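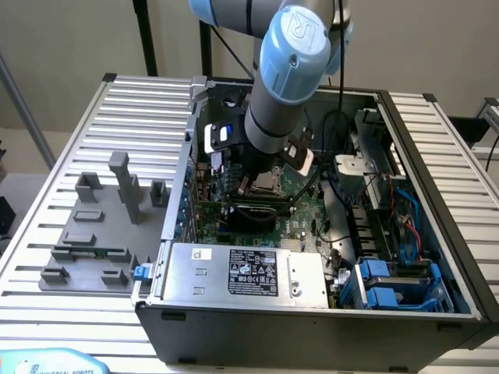

# Tulon: repair records of used desktop computers

Tulon is a small table of repair records from one workshop, the Henriques workshop in Rarcombe. It covers desktop computers which people brought for repair or gave away for reuse. I prepared it for those who want to study how old desktops fail and which parts are worth keeping. Laptops, printers and monitors are not included.

Last change to this file: 1 April 2026.

## What is in the folder

| File | Content |
|---|---|
| `machines.csv` | one row for each computer, 1556 rows |
| `parts.csv` | one row for each part that was checked, 3892 rows |
| `codes.md` | the list of fault codes with a short explanation |
| `changes.md` | what was corrected between versions |

The two tables are joined by the column `machine_id`. A computer can have no row in `parts.csv`. In this case the fault was found before any part was tested, or the owner took the computer back.

## Columns in `machines.csv`

- `machine_id`: a number given by me. It is not the ticket number of the workshop.
- `year_in`: year when the computer arrived.
- `source`: `repair` or `donation`.
- `case_size`: `small`, `medium`, `large` or empty.
- `age_class`: estimated age in steps of three years. Please see the note below.
- `complaint`: the fault in the words of the owner, shortened.
- `fault_code`: the fault that the workshop found.
- `result`: `fixed`, `parts only`, `returned`, `scrap` or empty.

## Columns in `parts.csv`

- `machine_id`
- `part`: for example `board`, `memory`, `power supply`, `disk`, `fan`
- `test`: `pass`, `fail` or `unclear`
- `kept`: `y` or `n`
- `remark`: free text, mostly very short

## How the records were made

The workshop writes its tickets in Steltero, a simple ticket program which is used there for many years already. I received an export as plain text and divided it into columns with a script. After that I read all the remarks by hand and I assigned the fault codes where the ticket had none. This was slow work, and surely I made some mistakes in it.

The usual order of work in the workshop is the following. First the computer is started as it came. If it does not start, the power supply is exchanged for one that is known to be good. Then the case is put on its side and opened, the dust is removed, and the memory and the cables are pushed in again. Only after these steps the parts are tested separately.

This order is important for the reading of the data. When a computer worked again after cleaning, the ticket often says only "cleaned, ok", and we cannot know if the cause was dust, a loose cable or a memory module that was not sitting well. All these tickets have the code `C1`. Please do not read `C1` as "dust". 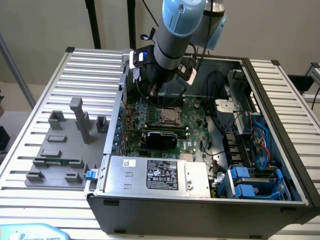 The code `B2` (board, visible damage) was used for swollen or leaking capacitors, burn marks and broken connectors. The code `B3` is for boards that look good but fail the test. In older tickets both were written as "board dead", so I used `B0` for them. If you want to compare years, it is better to put `B0`, `B2` and `B3` together.

## Known problems

1. The column `result` is filled for 933 computers only. The empty ones are not failures. Mostly the ticket was closed without a word.
2. The age is a guess from the processor and the date on the board. If the board was changed before, the guess is too young.
3. Roughly 40 computers were brought more than one time. I could not connect their tickets in a safe way, therefore they appear as separate rows.
4. Every August the workshop is closed. Donations from that month are written with the date of opening, not the date of arrival.
5. `fan` has few rows. A noisy fan was often replaced without any note.

## Private data

Names, phone numbers, addresses and serial numbers were removed. In the column `complaint` I also removed sentences about the files on the disk and about the family or work of the owner. If you find something that I missed, please write to me before you open a public issue.

## How to read the files

Both tables are UTF-8 with a comma as separator. Text fields are in double quotes. Empty means unknown, and there is no special value such as 999.

```python
import pandas as pd

m = pd.read_csv("machines.csv")
p = pd.read_csv("parts.csv")
both = p.merge(m, on="machine_id", how="left")
```

## Use

You may use the tables for study, teaching and your own tools. Please mention Tulon and the Henriques workshop. I do not recommend to use them for a ranking of manufacturers. The computers are those which people in one town happened to bring, and a large share came from the same few offices.

## Corrections

Corrections are welcome. Please give the `machine_id`, the column, the old value and the new value, one correction per line. I collect them and make a new version when there are enough.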